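Pistow is a tabletop manipulation cell built in a shared workshop by a small group of hobbyists. It consists of a single white jointed arm, a parallel gripper, a camera at the wrist and a round table covered in navy blue cloth. The cell was assembled over one winter in the rear bay of the Jarier workshop and has been in regular use since July, mainly for teleoperated picking and placing of small household objects. The name refers to the cell as a whole, including its software and mounting hardware, and is not used for the arm alone.

Background

The project was begun by Johanna Schnyder and Fermín Acuña, who had earlier built a belt-driven plotter at the same workshop. Their original plan called for a home-built arm with printed links. A prototype with four joints was completed but sagged under its own weight at full reach, and the design was dropped in favor of a secondhand commercial arm. The printed links were kept and later cut up for brackets. Kiyoshi Tsuchiya joined to write the control software, and Talha Butt took over the wiring.

We use cookies to remember your reading preferences. Accept all | Manage settings

Construction

The arm stands on a black platform beside the table, with its base low enough that the upper links arch over the work area and the gripper approaches from above. Cables run along the outside of the links, in loops long enough to let each joint turn through its working range. An early version had the cables tied close to the links, and two connectors were pulled loose during the first week of testing. The present loops were sized by moving the arm by hand to its limits and adding 80 millimeters of slack.
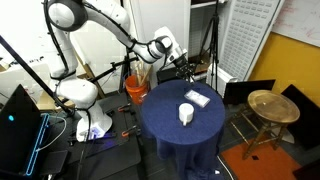
The Pistow cell in the Jarier workshop, with the gripper over the work table.

Clamps are used in place of permanent fasteners wherever the load allows it, including at the edge of the platform. This follows a rule of the workshop, under which any installation must be removable within 2 hours. The arm base itself is bolted. After each reassembly the position of the table relative to the base is measured again, a process that takes some ten minutes and uses a printed target laid at the center of the cloth.

The table covering was chosen for contrast. Bare wood produced glare under the ceiling lights, and a gray felt tried afterward shed fibers into the finger mechanism. The navy cloth gives a dark, even background for light-colored objects such as mugs and small boxes. Its main drawback is that it can shift when an object is dragged, which changes the position of everything else on the table. The builders have not fixed the cloth down, and the software makes no correction for its movement.

Control and software

Motion commands are sent from a desktop computer over a wired connection. The control program, named Zestine, was written by Tsuchiya and has three layers: a driver that handles joint positions, a planner that checks each move against a simple model of the table and nearby equipment, and an operator interface. The model uses plain boxes for all obstacles. Objects lying on the cloth are not included, so the operator is responsible for avoiding them.

Zestine keeps a log of joint angles and gripper opening for every run. The log is divided into files of 2000 entries, a size inherited from the plotter software. Run 1102 is used by the group as the reference for checking later versions, as it contains slow moves through most of the arm's range and several complete grasps.
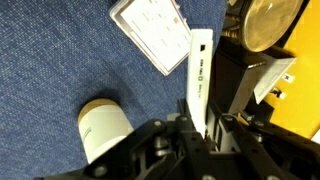 Grasping in the cell is done with two opposed black fingers, closed under position control with a limit on motor current. The finger plates have cut-out openings, and their bolt heads face the wrist camera, so that a missing bolt can be noticed during a run. Long, narrow objects are the most demanding. A slender white stick held upright between the fingers, for instance, reaches well up into the camera's view, and a small change in its lean is easy to see at the far end. Short cylindrical containers lying on their sides present a different problem, as they may roll if one finger touches before the other. The usual method is to center the open gripper first and close at reduced speed.

Lighting has been changed several times. Shiny metal surfaces near the table can produce bright highlights in the wrist view, and the exposure is therefore set by hand at the start of a session. Automatic exposure remains available in Zestine but is turned off by default.

Later work

A second set of fingers with softer pads was drawn up by Marjatta Kettunen under the working name Neagu. One pair has been cast in silicone and fitted for short trials. The pads held smooth objects at a lower current setting but tore near the mounting holes — a fault also found in the first test castings. A revised mold with thicker material around the holes is in preparation. The group has published the bracket drawings and the driver portion of Zestine; the planner has not been released.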